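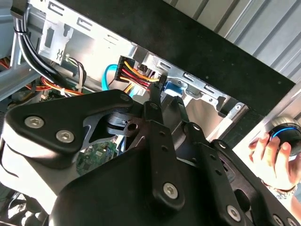
Ticket 4-39: Borehole temperature log drifts below set depth
Site: Abu Hammour, well 4
Opened: Sun 15 January
Status: Open, waiting on second run
Software: Urusico log viewer

Fault as reported: the downhole probe reads normally from surface to 100 m. Below that the trace steps up and stays high on the way back to surface. The Rinura probe on the same cable does not show the step.

Checks so far
Surface calibration bath repeated. Both probes agree.
Cable head opened, cleaned and re-greased. No change.
Depth encoder zeroed at the casing top. Depths now match the driller's sheet, but the step is still there.
Raw file opened without the viewer. The step is in the raw counts, so the display is not at fault.
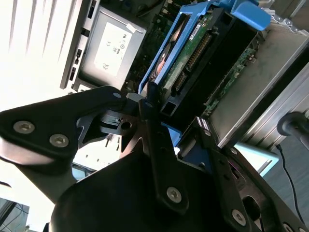 Balletti Subsurface Logging Support

Update: the header in the raw file gives the calibration table from April. The table has 89 entries and the last one stops short of the bottom-hole temperature. Past that point the logger appears to hold the last offset and does not clear it until power is cycled - this would fit the high readings on the upward run.

Action: load the full table, cycle power, then log down and up at the same winch speed with a stop at 100 m. Leave the well shut in beforehand. Send both raw files, unedited, with the depth sheet.

Do not correct the earlier logs by hand. They will be reprocessed under this ticket if the second run is clean.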